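About Us

Welcome, and thank you for wandering over to this page, which in our experience is the one people read when they are nearly ready to sign up for a class but would like to know who will be opening the door to them. We're Norna, a small school for sewing, mending and simple tailoring, and we teach grown-ups (and some patient teenagers) how to make clothes, how to alter them, and how to keep the ones they already love going for a good while longer.

Our sewing room is on the upper floor of the old Pelkonen building, up the green staircase and past the dentist. If you reach the roof you have gone too far, and you won't be the first.

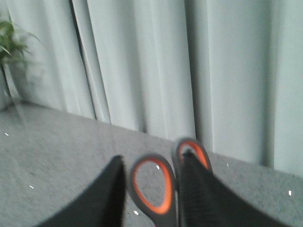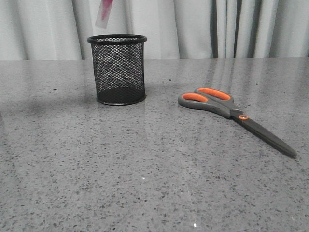 Afshin Safavi wrote to us after his first term that he had signed up to learn how to hem trousers and had gone home with a shirt, "collar and all, and I wore it to my niece's graduation, where I told far too many people that I'd made it." He added that he would have liked the lesson on buttonholes to be twice as long, and he was right, so now it is.

We get a lot of letters like that, and we keep them in a cookie tin by the kettle. Please do go on sending them, complaints included!

How we got started

Norna began as a mending evening. There were a few of us who had learned to sew from mothers, aunts and one very strict theater wardrobe department, and we used to meet in the back of a yarn store called Peltska, which lent us its big table once the register was closed. People would bring a coat with a torn lining or a dress that had been waiting years for a new zipper, and we'd fix it together over tea. After a while the people who brought the coats wanted to know how to do it themselves, and that was really much more fun than doing it for them. We started to write down what we were teaching, mostly so that we wouldn't forget it from one evening to the next, and those pages (they still have tea on them) grew into our beginners' course.

When the yarn store moved to a smaller place, we needed a table of our own. The Pelkonen building had been a glove workshop, then a print shop, then for a long time nothing much. The date over the street door says 1811, and the stairs feel every bit of it, but the windows on the upper floor are tall and the north light is the kind you dream about when you are trying to thread a needle with black thread to sew a black skirt. We signed the lease on 3rd February, in the snow, and spent the rest of that winter painting.

What we teach

Most people start with First Stitches, our evening course for complete beginners. You'll learn to thread and look after a machine, sew a straight seam and then a curved one, press your work properly (half of good sewing happens at the ironing board, and we will say this to you until you are tired of hearing it), and read a paper pattern without wanting to throw it out of the window. Everyone makes an apron, and then something of their own choosing, which might be a pillow cover or a pair of pajama pants or, on one memorable occasion, a coat for a greyhound.

After that you can go on to Skirts and Shirts, where we get into darts, collars, cuffs and those buttonholes, or to Fitting for Real People, which is our favorite class to teach. Patterns are drafted for a body that hardly any of us have. In this class you make a rough version in plain cotton, we pin it on you, we all stand back and squint, and then you learn how to move what you've pinned back onto the paper. It's slow, and it takes some trust, and by the end of it people start looking at store-bought clothes very differently.

The mending evenings are still going, too. They're open to everyone, enrolled or not. Bring the thing that needs fixing, make sure it's been washed, and one of us will sit down with you and show you how. We can help with hems, linings, zippers, moth holes, worn elbows and knees, and most loose buttons. We don't take on leather or wedding dresses, having learned our lesson with both.

New courses start every September, with a second round after the winter break. First Stitches costs 95 for the term, with thread, needles and practice cloth included, and you're welcome to pay in two parts if that is easier. Fabric for your own project is up to you, although we'd ask you to wait until after the second lesson before you buy any. We have seen so much beautiful slippery satin brought in by brave beginners, and we hate to be the ones to send it home again.

Our machines and our fabric shelf

We teach on plain, sturdy machines that do a straight stitch, a zigzag and not a great deal more. They're serviced each summer by Clostum, the repair shop down by the canal, and they've put up with an awful lot. If you have a machine of your own, please bring it along, even if it has been in a closet since your grandmother's time and you aren't sure it runs. Learning on the one you'll be using at home makes a big difference, and we love meeting the old ones.

The fabric shelf runs along the back wall of the hallway and belongs to everybody. It began with leftovers from a curtain maker who was retiring, and at the last tidy-up there were some 1000 pieces on it, from scraps just big enough for a pocket up to whole lengths of wool. Take what you can use, leave what you can't. Please fold it. We ask nicely, and then we ask again.

The people you'll meet

We're a small team and we all teach, and we all sweep up pins. Groups are kept small enough that you won't be sitting with your hand in the air for half the evening, and there are always two of us in the room for beginners. You'll hear different opinions from us on whether to pin or baste, and whether a thimble is worth the bother, and you're free to side with whoever you like.

Visiting us

You can come and look around before you sign up for anything. The easiest time is during a mending evening, when the door is open and the kettle is on. The stairs are steep and there's no elevator, we're sorry to say, but we run one beginners' group each term in the ground-floor room for anyone who would prefer not to climb. Mention it when you write to us and we'll save you a place. Bikes can go in the courtyard, along the wall on the left, leaving the dentist's gate clear.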